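White arm over a low table: bowl sorting cell, setup and upkeep
Forum > Small Arms and Benchtop Cells > Build Logs

grivton_garage
Finally have this thing in a state I'm happy to show! One white arm, one low wooden table, and a dark glazed bowl as the drop target. I spent most of April on joint zeroing and it was worth every evening. Speed is capped at 87 percent while I work on the approach heights, and the program is stored as Vunasholm 2 (the first Vunasholm had the table frame rotated and we don't talk about it). The height I keep fiddling with is the one where the wrist comes down next to the bowl.

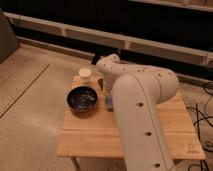

Re: White arm over a low table
stolport_sam
Love it! Gorgeous bowl too. But I'd swap it for a plastic one before you do any long runs. A glossy glaze throws reflections, and if you ever add vision you'll be chasing highlights all night.

Re: White arm over a low table
grivton_garage
No vision in the loop yet, it's all taught points, so the shine doesn't bother me. What does bother me is depth. My release point is inside the bowl, below the rim, and I come in dead vertical with the wrist. If the zero on the elbow drifts even a little, the fingers get to the rim before they get to the bottom.
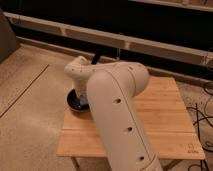 So my routine is to jog to a taught point above the bare wood first, check the gap with a feeler gauge, and only then run the bowl moves. I log the gap every time. After 700 cycles I redo the zero whether the log looks good or not.

Re: White arm over a low table
Lina Khalaf
Have to disagree on the fixed count. We look after two arms like this at Cárdenas and we re-zero when the gap moves, full stop. Every time you re-zero a healthy joint you risk putting a fresh error in. Also, please tie down those cables on the floor by the table. A loop under a table leg will shift your whole table frame and you'll blame the elbow for a week.

Re: White arm over a low table
grivton_garage
Fair point on the cables, clips are on my list. On the zero I'm stubborn, I like a schedule! The fun part for me is the pick side anyway. The mix has a sponge, a marker and a clear piece in it, and each one wants its own grip height and closing force.

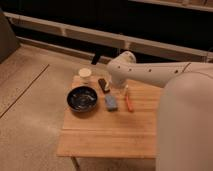 I started with a single force for everything and the sponge got squashed flat while the marker rolled away from the fingers. Now each item has its own line in a table, and adding a new one takes me a few minutes. Best change I've made on this cell by a mile.

Re: White arm over a low table
stolport_sam
OK, the per-item table I'm stealing. Can you post the format? Still team plastic bowl.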